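Zedum Opens Pack Repair Workshop in Wenley and Extends Free Strap and Buckle Service

WENLEY, August 12, 2026 - Anyone who has carried a favorite backpack for years knows how hard it is to part with it over one torn strap or a cracked buckle. Zedum, the family-run maker of hiking and travel packs, is very happy to announce that its new repair workshop is now open to the public, right next door to the sewing room where the company got its start in 1987.

The workshop will take in packs of any age, and (this is the part we have been looking forward to telling you) Zedum will now replace worn shoulder straps, hip belts and buckles free of charge on every pack it has ever sold. Zippers, torn panels and frame repairs carry a flat fee of $20, with return postage included. A trial run that began in April brought in 137 packs, among them a good many from our very first season.

"People send us a note with their pack, and we read every one of them," said Lucrezia Pace, who manages the workshop. "Some of these bags have been over more mountains than I have, and it's a real pleasure to get them ready for a few more - coffee stains and all."

Zedum is also bringing back the Wiltix, its much-missed overnight pack, with a wider hip belt and a roomier lid pocket. Designer Driss Ait Ali kept the old roll-top closure, which customers had asked for again and again, and added loops at the base for a sleeping pad.

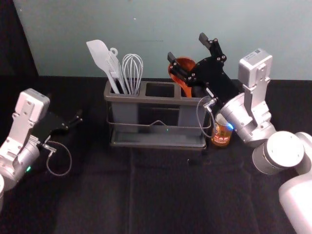
Do I need my original receipt to send in a pack for repair?

Any Zedum pack is accepted without a receipt. Just empty the pockets, give it a quick brush down and put your name and return address inside the lid.

Repairs are normally finished within eight working days, and visitors to Wenley are welcome to drop off their packs in person at the workshop counter.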